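Renideo Front Loader, White (used, tested)
Item no. 1001
Home > Laundry > Washers > Front-loading

In stock: 1
Pick up at Flornness warehouse or delivery, see below

White front loader, round door, dark gray door ring. Stainless drum. Came in from an apartment clearout in October, one owner. Runs all programs. Spins fine, no banging.

What we did
- new drain hose
- filter pulled and cleaned
- soap drawer soaked, still a litle stained at the back
- leveled the feet
- ran 15 loads, mixed, mostly our own work clothes and towels

Condition: good. Light marks on the casing, normal for age. Door closes with a firm push, give it a real push or it won't start. Rubber gasket is original, no tears. Energy label still on the side, peel it off if you want.

Programs: 16
Quick wash: 22 minutes, half load only
Hookup: cold water only
Manual: printed copy, in the drum at pick up

Not included: stacking kit, pedestal, inlet hose. We carry the Sovevia inlet hose, ask at the counter. Stacking kit from Adams fits, the older one, not the wide one.

Don't overfill. Hand's width of space at the top of the drum. Leave the door open between washes so the gasket drys out. Clean the filter every couple months, flap is bottom right on the front, put a towel down first.

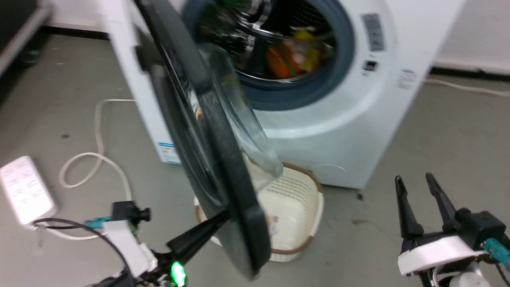

Renideo front loader, door open, mixed colors in the drum.

Delivery: ground floor only, Saturday mornings. Stairs extra, call first. Measure your doorway before you order pls, we can't take the door off on site.

Transport bolts go back in before it leaves. Take them OUT before the first wash. Keep them in a bag somewhere.

Returns: 15 days, unused parts only on hoses.

Also see: Dryers, Hoses and fittings, Pedestals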